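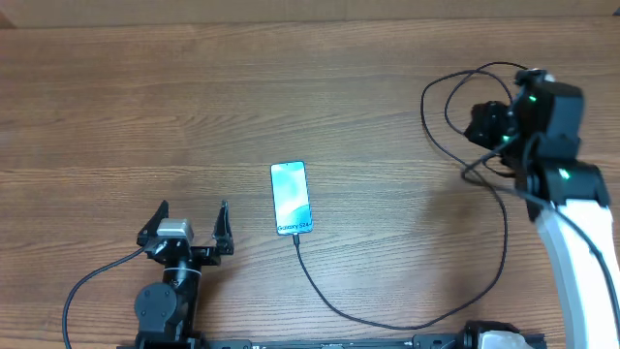
Prasier opens equipment planning program for small repair shops

Kiltis, February - Prasier, the regional group for independent electronics repair and resale shops, is opening a planning program for members who want to put tabletop robot arms to work on phone intake and testing. The program is called Gistley, and sign-up begins 1st February.

Gistley grew out of a question that kept coming up at member meetings: what does a two-arm bench really cost once it is up and running? Price lists cover the arms. They rarely cover the table, the mounting rail, spare gripper fingers, cameras, a computer to run it all, or the staff hours spent setting up. Several members told us they had budgeted for the hardware and then had to wait months before they could pay for everything else.

We are thrilled to have an answer for them. Over the past year our equipment group worked with Esteves, a bench automation supplier based in Kiltis, to put together a planning workbook that a shop owner can fill in over an afternoon. It starts with the jobs, and the shopping list comes second. Owners write down what they want done at the bench (plugging in a charging cable, turning a phone over, moving it to a tray) and how often each job comes up in a normal week. The workbook then sorts those jobs by how much reach, grip and camera view they call for.

The first round has room for 15 shops. Each one will receive:

The full workbook, with separate pages for one-arm and two-arm benches

4 planning calls with a Prasier equipment adviser

A day at the demonstration bench in Kiltis, with time to try the shop's own devices

A written budget covering purchase, setup, spare parts and the first year of upkeep

Taking part costs $200 per shop, or $100 for shops with fewer than five employees. There is no duty to buy anything at the end, from Esteves or anyone else, and the workbook can be used with quotes from any supplier. We expect some shops will decide to wait a year, and we would count that as good planning too.

A few points from the workbook may help members who are drawing up numbers now. Measure the table before asking for quotes, and include the space each arm needs to swing as well as the space it stands on. Cables deserve a line of their own - power, data and charging leads all have to go somewhere, and longer ones need clips or guides. Ask each supplier which parts wear out first and how long replacements take to ship. Set aside paid hours for the person who will run the bench, especially in the first weeks. And if the bench will handle phones from several makers, bring a mix of sizes to any trial, with and without cases.

Shops that already own arms are welcome as well. The workbook has a section on adding a second arm to a bench, and another on replacing grippers while keeping the rest of the equipment. We would love to hear from these members in particular, as their repair bills and parts orders will make the upkeep figures better for everybody who comes after them.

Places will be given in the order that forms arrive. Shops that miss the first round will go on the list for the next one and can ask for the workbook by itself at no charge. Forms are available from the Prasier member office and on the equipment page of the member site.

About Prasier

Prasier supports independent shops that repair, test and resell phones, tablets and small electronics. It offers training, group purchasing and equipment advice to its members.

Press contact: Prasier member office, Kiltis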